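Pirkach Residence Services
Thread: Care of vanity sinks in guest and resident bathrooms

1/ Residents and housekeeping staff have asked us to set out, in one place, how the bathroom sinks at Pirkach House should be cleaned and kept. This thread replaces the printed card inside the linen closet doors. Please read it through once before your next shift or your next turn on the floor roster.

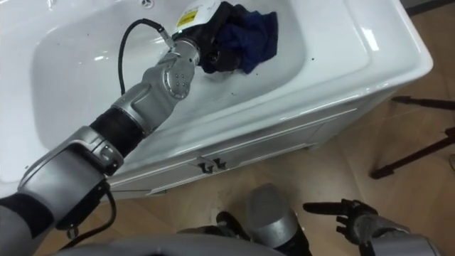 2/ All 288 rooms at Pirkach House were fitted with new vanity sinks during the renovation, and the older cleaning instructions no longer suit them. The old sinks were shallow and could be wiped in a single pass. The present model is a white rectangular sink with a deep basin and a broad flat rim, and each part needs its own attention. A folded or bunched cloth should be pressed down into the basin and worked along the inner wall, as with the dark navy-blue cloth at the far end of the basin. Small dark specks on the white surface, such as those near the center, are easily missed from the doorway. Stand close and look straight down before you call a sink finished.

3/ Cloths first. Navy cloths are for sinks and vanity tops only. Gray cloths are for mirrors. Yellow cloths are for tubs, toilets and floors, and they must never be carried in the same caddy pocket as the navy ones. Staff who find a mixed pocket should send every cloth in it to the laundry and start again with clean ones.

4/ Each cart leaves the supply room with 10 clean navy cloths. If you run short, return to the supply room on your floor. Please do not rinse a used cloth in one bathroom and carry it into the next.

5/ Before any water is run, clear the rim. Move the resident's belongings to the shelf in the order you find them, so that they can go back the same way. Toothbrushes are to be moved by the cup. If there is no cup, lay a clean paper towel on the shelf and set them on that. Contact lens cases are not to be opened, emptied or rinsed under any circumstances.

6/ Remove hair and loose dirt with a dry paper towel. This takes a few seconds and keeps a good deal out of the drain. Last winter our maintenance desk recorded 11 blocked sinks on the third floor in a single month, and most of them were cleared by pulling hair from the stopper.

7/ Run warm water for a short time, enough to wet the whole basin, then turn it off. Apply the Rikura bathroom cleaner to the cloth. It should not be sprayed directly at the faucet base, where it collects under the fitting and leaves a dull ring.

8/ Leave the cleaner on the basin for 2 minutes. We are aware that many staff wipe it off at once. Use the waiting time for the mirror or for restocking hand towels. A sink that has had its full time needs far less rubbing.

9/ Work from the top down: faucet, rim, inner walls, floor of the basin, drain. Keep one side of the cloth for the faucet and handles and turn it before you continue. The flat rim holds water along its whole length and should be wiped toward the basin, so that dirty water does not run down the front of the cabinet.

10/ The overflow hole on the wall of the basin is to be cleaned once a week. Use the small bottle brush kept in the side pocket of the caddy. Insert it gently, turn it several times, and follow with a cup of warm water poured slowly into the opening. Most complaints of a stale smell in a bathroom that looks clean lead back to this one spot.

11/ Please do not push the corner of a cloth into the overflow. Threads catch inside and stay there. The same applies to cotton swabs and toothpicks, several of which have had to be retrieved with tweezers.

12/ Rinse twice. The first rinse takes away the cleaner and the second takes away the film it leaves. Cup your hand to guide water up the walls, or use the measuring cup from the caddy. Residents with sensitive skin have reported irritation from sinks that were rinsed once only.

13/ Dry the sink with a second navy cloth. Glossy white ceramic shows every water mark under the ceiling lights, and a sink that was perfectly clean at 9 in the morning can look neglected by noon if it was left to drip dry. Finish with the faucet.

14/ How to inspect: bright lights produce reflections along the rim and in the curve of the basin, and these can hide both marks and residue. Move your head from side to side while you look. A reflection will shift and a mark will stay where it is. Supervisors inspect in the same manner.

15/ For marks that remain after normal cleaning, please use the following.
Toothpaste: a damp cloth and patience. Let it soften first.
Hard water: white vinegar on a cloth, left for a short time, then rinsed fully.
Makeup and hair dye: a drop of dish soap before the Rikura cleaner is applied.
Metal marks from razors or cans: report to your supervisor. Do not scrub.

16/ Vinegar must never be used together with any product containing bleach. This is a firm rule of the house. Staff who are unsure what a resident has already put in the sink should rinse with plain water, open the door, switch on the fan and call the desk.

17/ Scouring powder, steel wool and the rough green pads have been withdrawn from all carts. They scratch the glaze, and a scratched basin gathers dirt more quickly every week that follows. If you find any of these on your cart, please hand them in at the supply room.

18/ Chips and cracks: run your fingers lightly along the edge of the rim while it is dry. If you feel a rough place, stop, place a "Do not use" card on the sink and report the room number. Repairs are carried out by Seixas Plumbing and Tile, who visit the building each week. Residents should not attempt a repair with nail polish or household glue.

19/ A note for residents. You are welcome to clean your own sink between visits, and many of you do so very well. A wipe with a soft cloth after brushing your teeth is sufficient. Navy cloths are available on request at the front desk and may be left in the bin outside your door when used.

20/ We ask residents not to wash paintbrushes, plant pots or shoes in the vanity sinks. The utility sink on each floor is beside the laundry room and has a strainer suited to such work. It is open until 10 in the evening.

21/ Laundering of cloths. Navy cloths are washed separately in hot water without fabric softener. Softener coats the fibers and leaves streaks on ceramic. New cloths are washed before first use, as the dye may run. Cloths with frayed edges are to be taken out of service and passed to the workshop.

22/ Cloths are dried completely before folding. A damp stack in a closed cabinet will smell by the following morning, and the smell passes to every bathroom on the round. Fold in quarters, with the open edges to the back of the shelf.

23/ The weekly check sheet has been revised to match this thread. The line formerly marked "sink" is now divided into faucet, rim, basin, overflow and drain. Please initial each line separately. A single stroke drawn through all five will be returned to you.

24/ We have been asked whether the same method applies at our Jirnon building. It does, with one difference. The sinks at Jirnon are round and have no flat rim, so the vanity top must be wiped as a separate step with a fresh side of the cloth. The check sheet for Jirnon will be issued in July.

25/ Several staff have asked about gloves. They are supplied in three sizes and should be worn whenever the cleaner is in use. Change them between the toilet and the sink, or clean the sink first. Anyone who experiences redness or itching should tell their supervisor the same day and will be given a different type.

26/ Corrections to an earlier post on this account: we stated that the drain stoppers lift straight out. On the second and fourth floors they must be turned to the left before lifting. Two were forced and have been replaced. We regret the error.

27/ Questions about this guidance may be addressed to Iolanda Magalhães, Head of Housekeeping, through the front desk or by reply to this thread. Replies are read each weekday morning. Urgent matters - leaks, broken ceramic, a spill of cleaner - should be telephoned to the desk and not posted here.

28/ Guidance on shower doors and grout will follow in a separate thread. Until it is posted, please continue to use the existing card for both.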